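Dry Cupping at the Dabbas Clinic: Frequently Asked Questions

Last updated 2019-02-02

What is dry cupping?
Cups are placed on the skin and the air inside is drawn out with a hand pump. The skin lifts a little into the cup. Most people feel a firm pull. We do not use flame and we do not break the skin.

How long does a visit take?
Plan on an hour for the first one. The cups are on for only part of that time. The rest is spent on your health history and a short check of the area you want treated.

Will it leave marks?
Usually, yes. They are round, pink to dark purple, and fade over several days. If you have a wedding or a beach trip coming up, tell us when you book and we can use lighter suction or put it off.

Does it work?
Some clients find that their neck or back feels looser afterward. The research is mixed and many of the studies are small. We do not offer cupping as a treatment for any disease, and it does not replace care from your doctor.

Who should not have it?
Do not book if you take blood thinners, have a bleeding disorder, or have broken or infected skin where the cups would go. If you are pregnant or have a heart condition, ask your doctor first. We do not treat anyone under 18.

Can I eat beforehand?
A light meal is fine. Skip alcohol on the day – before and after.

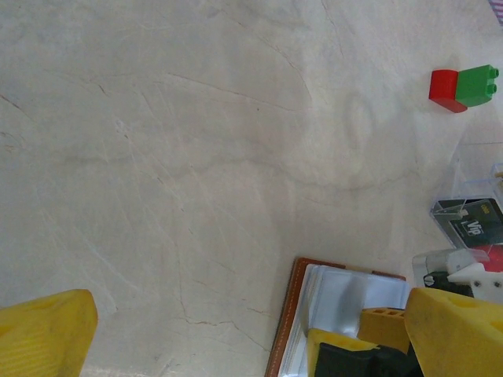 Red and green toy bricks on cream marble.

Who will I see?
Lorenz Marti or Rhona Matheson. Both treat at Dabbas and at the Trorport office. Rhona is at Trorport in the mornings only. Evander Gunn retired in November and his clients have been moved to Lorenz. If you would like to switch, call the desk.

What should I wear?
Loose clothes. For back work you will be asked to take off your shirt and lie face down under a sheet.

What do I do afterward?
Keep the area covered and warm. No hot tub, sauna, or hard workout until the next day. Call us if you get blisters, or if the skin is still sore after 2 days. Go to urgent care if you have a fever or spreading redness.

Do you take insurance?
No. We can print a receipt for you to send to your plan. Ask them about coverage before your visit – many plans do not pay for cupping.

How do I cancel?
Call the desk by noon the day before. Later than that, we charge half the fee. Prepaid visits can be moved between offices but not to another person.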